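4.2 Clearing produce into a container

The second group of trials covered a chore that most people do without thinking, putting loose vegetables and fruit away after shopping. Each trial began with a few pieces of artificial produce on a white table and one upright container. The arm had to place every item in the container and then move the container to a marked spot. No item was fixed in place, and the operator did not touch the table once a trial had started.

We compared two controllers, Grelter and Hultico, on the same arm and with the same two-finger gripper. Each controller was given 60 trials. A trial counted as a success only if all items were inside and the container was still standing at the end.

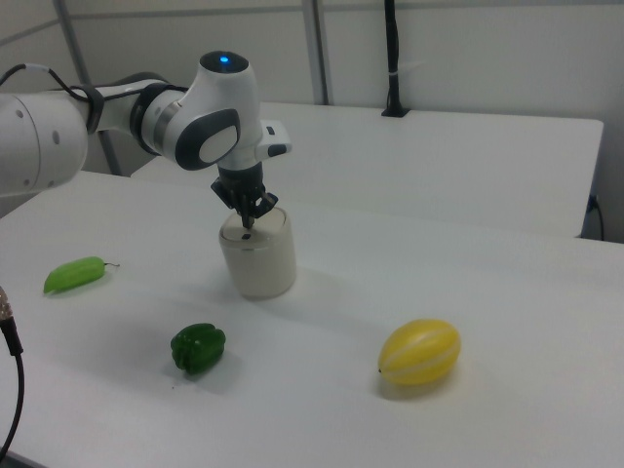 Figure 3. Robot arm with the gripper at the rim of the container; three artificial produce items on the table.

Grelter completed 76 percent of its trials without help. Most of its failures came from the last step – the gripper closed on the rim at an angle and tipped the container during the lift. Long, thin items were picked up reliably when they lay flat. Rounder items sometimes rolled before the fingers closed, and the controller then needed a second attempt. We allowed 2 attempts per item before stopping the trial.

Hultico was faster on single items but lost more trials to rolling. It also had no way of noticing that an item had been dropped, so it often went on to the next step with the task unfinished. The effect of item shape on grasp failures is treated separately in Section 4.3.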